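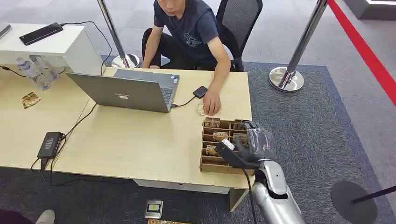 Ute Görtz wrote to us in January to ask why her library card had stopped working at the Rander branch when she had paid every fee on it. Her card had expired. Many of the questions we receive concern matters of this kind, and the answers below apply to all cards issued by the Rander and Mivitham public libraries.

Who may apply for a card?

Any person who lives, works, or attends school in Rander or Mivitham may apply. Applicants under the age of 14 need the signature of a parent or guardian. The signature may be given at the desk or on the printed form.

What must I bring?

Please bring one form of photo identification and one item showing your current address, such as a lease, a utility bill, or a letter from an employer or school. Items shown on a phone are accepted if the full name and address can be read. Post office boxes are not accepted as proof of address.

Does a card cost anything?

The first card is free. A replacement card costs $2. The charge is waived when a card has worn out or when its barcode can no longer be read.

How long is a card valid?

Adult cards are valid for two years from the date of issue. Children's cards are valid until the holder's fourteenth birthday, at which time an adult card may be issued at no charge. A card that has expired may be renewed at any service desk. Loans already made on the card remain due on their original dates.

I applied online. Why can I not borrow books yet?

The online form creates a temporary number. This number may be used to place holds and to read electronic magazines, but it does not permit loans of printed books, films, or music. Please visit a branch within 51 days to show identification and collect the permanent card. After that period the temporary number is removed, together with any holds placed on it.

May another person collect my holds?

Yes, provided that person presents your card. If you would like someone to collect for you on a regular basis, a standing permission may be added to your record. Both parties must sign Form 2, which is available at all desks.

Will I be charged for late items?

There are no daily fines on books. An item that has not been returned six weeks after its due date is treated as lost, and its price is added to your record. The price is removed when the item comes back in good condition. Items borrowed from the Skernurari map collection are handled under separate rules — please ask at the Mivitham reading room.

My card was issued before 2000. Is it still good?

No. Cards issued before 2000 carry a number that the present catalog cannot read. Holders may exchange them for a current card free of charge. Loan history was not carried over from the earlier system.

What should I do if my card is lost or stolen?

Report the loss at once by telephone or at any branch. You are responsible for items borrowed on the card until the loss has been reported.

Whom may I contact with a question not answered here?

Questions about accounts should be addressed to Ineke Meijer, Membership Services, Rander Public Library. Questions about school and group cards should be addressed to Igor Kubiak at the Mivitham branch. Written inquiries are answered in the order received.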